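Home | Talks | Handouts | Past Evenings | Contact

SPEAKER NOTES: "The Cupboard You Don't Open"
Euan Mackay, Zasbridge Home Evening, April

(Wait for the chairs to stop scraping. Water on the left. Don't start with the joke about my garage, they heard it last time.)

Hello, everybody, and thank you for coming out in this rain. I'm so pleased to see a few faces from the pantry talk, and a few I don't know yet, and I hope you'll all stay for the cake, which I did not bake and can therefore recommend.

Tonight is wall cabinets. I know, I know — last time it was drawers and before that it was the closet under the stairs, and somebody asked me over the tea urn if I was ever going to run out of places to put things. Well, not yet! The wall cabinet is my favorite of the lot, and I think it's the one we treat the worst. We fill it in the week we move in, with whatever came out of the first carton, and then we spend years reaching around it.

When my wife and I moved to the house in Peltach I put the good serving bowls in the cabinet over the counter, and there they stayed, and I could have told you to the inch where they were, and I don't believe we lifted them down until my sister's anniversary. Meanwhile the baking things, which we wanted every weekend, were on the floor in a bag. (Pause here. People usually nod.)

So, the bottom shelf. If you take one thing home, take this: the bottom shelf of a wall cabinet is the best shelf in the kitchen. You can get both hands to it with your feet flat on the floor. It should hold whatever you reach for most, and I'd like it to be in boxes, with lids, because a box comes out whole and you can look through it on the counter with the light on it. 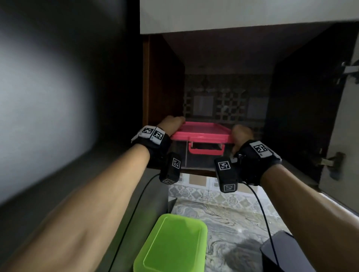 Two hands, then, one on each side, and slide it toward you before you lift. I say this to everyone and I'll say it again when we get to the glassware. If a box is too heavy for you to slide out comfortably, it's too heavy to live above the counter, and half of it wants to go down below.

See-through sides, please. I used to be a great believer in labels, and I still have a roll of 500 in a drawer that will probably outlast me, but I've come round to clear boxes for nearly everything. For the lids I like a color. My mother-in-law gives each kind of thing its own — hers are a system I have never fully understood, but she can send a grandchild to the right box from the next room, so who am I to argue?

A word about latches. Open and close them in the store. Really, stand there and do it, never mind who's looking. You want one you can work with your thumbs at the end of a long day. And please don't carry a box by its latch. Hold the box.

(Ask: who has a cabinet door that swings back at them? Let them talk, this always runs long. Give it five minutes and then move on, Euan.)

Doors. Open them all the way before you take anything out, and close them when you step away. Check the hinge screws while you're there.

Now, the exercise on the handout. Set a timer for 30 minutes. One cabinet, one shelf, everything out on the counter. Wipe the shelf, and put back only what you've used since the new year. The rest goes in a carton by the door, and we'll have the swap table again next month.

(Glassware after the break. Remember to return the Clesora catalog to the front desk.)

Comments

Kandpal: Did the bottom shelf the same night. Found four jars of cloves. Thank you Euan, lovely evening.

tess_r: What do you do if you're short and even the bottom shelf is a stretch? I'm using a step and I don't love it.

Euan Mackay: Tess, I'd keep the everyday box on the counter underneath and put light things up there, napkins and so on. Come and find me at the next one and we'll talk it through.

Marjorie: Was the cake lemon or orange? We had a disagreement in the car.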